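Lists > Nodum > shop-bots > Archive

Prev by thread | Next by thread | Index | Reply

April, posted by the Fesow bench

Re: [shop-bots] finger plates, round two

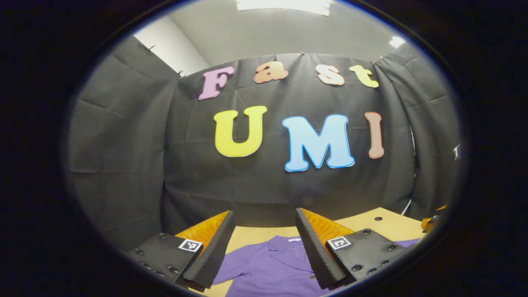

so the short version is that the plates hold now, and I owe the list an apology for the tone of my last three messages.

On 9:40 pm the MacKinnon bench wrote:
> Did you ever sort out the wobble at the base of the fingers?
> We printed yours at the settings in the Hunivier notes and
> ours flexes like a diving board. Also, how many folding runs
> have you got, and are any of them usable?

Sorted, mostly. The Hunivier notes assume you own a better printer than I do. I gave up on sparse infill, added screws until it stopped looking elegant, and went over every one by hand with the driver. Each plate takes 3 hours on my machine, so plan your evening and possibly your marriage.

As for runs: 237 recorded, 147 I would show to another adult. The rest are mostly me fumbling a collar. My target was 200 good ones by the end of the month, a number I picked back when I thought shirts were simple.

One warning. Stick the marker tags down after the final tightening. I did it first, twice, and got to recalibrate twice, which builds character I had no use for.

Plate files are in the Nodum shared folder under "v2 really". Ignore "v2 final".

> Can you bring a spare set to the shop?

Yes, if you bring back my hex driver.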